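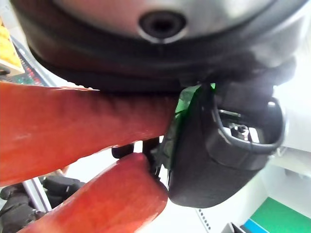
2 min read

Rowena Malabanan has been repairing kitchen appliances in Grongate for 43 years, the first few of them at her uncle Gerardo's bench and the rest at her own. The shop takes in kettles, coffee machines, slow cookers and the occasional tea urn. I asked her what comes through the door most often.

"Handles," she said. "People expect me to say elements or switches. The body of a metal appliance will last and last. The handle is plastic, it takes all the weight, and it gets knocked every time someone puts the thing in the sink."

She likes the older style, with a plain silver body, a black rim and a black handle with a screw you can get at. "If I can see a screw, I'm happy. I know I can take it off and put it back on. When it's glued or clipped I have to warn the customer that it might not come apart in one piece."

A loose handle is usually a short job. She checks the screw first, then the plastic where it meets the body, and looks for fine cracks. If the plastic has gone she goes through her spares, which fill 76 drawers along the back wall. Most came from Salazar, a parts dealer in Bristum that closed in May. She bought what was left of the stock with Stuart Tapley, who runs the repair counter at Clillora, and they split it between them.

"Stuart had the kettle lids and I had the handles," she said. "We still ring each other up to swap."

She is less fond of rims. Grease collects where the black band meets the metal, and people go at it with a knife. "Use a soft brush and washing-up liquid. Leave it a few minutes and it comes away. A knife marks the metal and then you've got a scratch for good."

I asked whether it was worth paying to mend something that could be replaced cheaply. She said it depended on the appliance and that she would tell people to their face if it wasn't. Last year the shop took in 265 jobs and she turned away a fair few more.

"A man brought in a coffee pot he'd had as a wedding present. He'd been picking it up with a tea towel for two years – the handle was in a carrier bag with the screw taped to it. It took me ten minutes. He'd kept the washer as well, so I didn't charge him for parts."

The shop is closed for lunch from one until two.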